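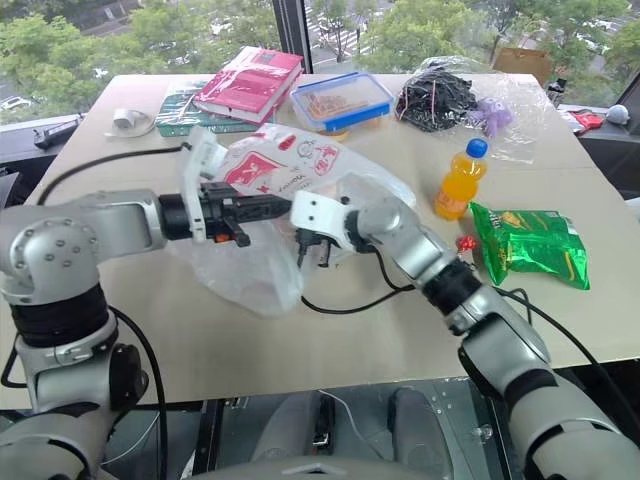
# Trarkard leader arms

Hi, I'm Ifeoma. I build these at Jovton with Titilayo Adeleke, and I'm also the person who answers the email, so if something on this page is confusing you can go ahead and blame me directly.

Trarkard is a pair of hand-held leader arms for teaching a two-armed robot. You sit down, put your fingers through the trigger loops, move your hands, and the robot's arms follow. Every joint position gets written to disk along with whatever your cameras see, and when the run is done you press the pedal and start the next one. That's the whole pitch!

I came to this from the other direction. I used to teach arms with a pendant, one waypoint at a time, and for stacking blocks it was okay. Then somebody asked me for a plastic shopping bag. A thin, crinkly, see-through one, the kind that folds over on itself when you look at it wrong. You can't waypoint a bag. You need one gripper to pinch an edge while the other goes hunting for the second layer, and you do it by feel and by watching, and it goes differently each time. So I gave up and built a handle (an ugly one), and the handle turned into this.

## What you get for $621

- A left and a right leader arm, assembled and calibrated
- A clamp base for each, good for any table edge that isn't rounded
- The foot pedal (start, stop, throw that one away)
- An 11-foot cable to your robot PC, because the first version had a short one and I kept sitting where the robot could hit me
- The Akpan recording software, with updates
- A little bag of spare trigger springs

You do not get the robot, the grippers, or the cameras. I get that email a lot. Trarkard is the part the human holds.

## How it feels

Light. The arms are counterbalanced, so when you let go they mostly stay where you left them, with a bit of droop at the wrist if you've got it turned way out. The trigger has a soft spring and then a firmer stop, and I tuned that stop for ages. When you're closing on something stiff like a lidded food container you can lean on it, and when you're closing on film you learn to live in the soft part. It takes an afternoon or so to stop thinking about it.

There's no force feedback. I want to be clear about that before you spend money! You will not feel the bag through the handle. What you do get is a small buzz when the follower falls behind your hand, and that usually means you've pushed into the tabletop or your two grippers have bumped. With both hands working over the same crumpled bag, you'll bump them. Everybody does, and the buzz gives you time to back out.

## Setting up

1. Clamp the bases to your own table, not to the robot's. Vibration travels.
2. Plug the arms into the hub, then the hub into the robot PC.
3. Pick your follower in Akpan. If it isn't listed, there's a joint mapping page where you wiggle one joint at a time and match them up.
4. Hold both leaders in the rest pose and tap the pedal. The follower creeps over to match you. Let it finish.
5. Do a few slow reaches with nothing on the table before you try anything real.

Please keep the emergency stop within reach of the person holding the leaders. And tidy your follower's cables! When both arms reach into the middle, any loop hanging off a wrist is going to sweep across the table and take your snacks with it. I clip mine up the forearm and leave slack at the elbow.

## Recording good demonstrations

People ask about this more than they ask about the hardware, so I've put my habits down in one place.

**Go slower than you want to.** Your hands are fast and the follower is not. If you rush the pinch, the recording says the gripper closed here when the film was already over there.

**Leave clutter on the table.** I used to clear everything off, and then the trained policy would lose its mind over one stray wrapper. Now I put out books, drinks, chips, whatever's in the kitchen, and I shuffle it between runs. Shiny packaging is great for this. So is anything clear.

**Change how the bag starts.** Flat, wadded, handles under, print side down. If you always smooth it out first, you've taught a robot to work with smooth bags.

**Keep the fumbles you recover from.** If you miss the edge, go back, and get it, that's a good run and I keep it. If you miss it and then sit there deciding what to do, I throw it away with the long pedal press.

**Watch your windows.** Working next to glass is nice for the operator but the light wanders all day. I record some in the morning and some late, on purpose.

**Take breaks.** I do 9 runs and then get up. Titilayo goes a lot longer than that and her last ones are noticeably sloppier (she knows I'm writing this).

## Will it work with my robot?

If each arm has six or seven joints and takes position commands, most likely yes. We ship ready-made profiles for four followers, and the Skanard dual-arm is the one I use every day, so it gets fixes first. Arm shapes don't have to match the leaders. Odd elbows are fine, you'll only notice near the limits of reach.

Grippers are simpler. Anything that opens and closes on a single value maps straight to the trigger. Long skinny fingers are my favorite for film and bag edges, wide pads are better for bottles. Multi-finger hands aren't supported, and I don't have a date for you.

Mobile bases aren't covered either. You can park one at a table and teach the arms just fine, but you'll drive it with whatever you drive it with now.

## Files and formats

Each run saves as its own folder: joint states, trigger values, camera streams, and a plain text note you can type into afterward. Use the note! "Bag inside out, got it on second try" has saved me a lot of scrubbing. Export works from the same window, and nothing leaves your computer unless you move it.

## Shipping and returns

We build in small batches. The next one ships 07/10/2026, and anyone who's been waiting since the April batch sold out goes first. If you get yours and hate it, send it back in the box it came in and I'll refund you, minus the postage. If a trigger starts feeling mushy, it's the spring. Swap it for one of the spares, and if you've used those up, write to me and I'll mail you more for free.

Orders and questions both go through the form at the bottom of the Jovton store page. Tell me which robot you have and what you're trying to teach it.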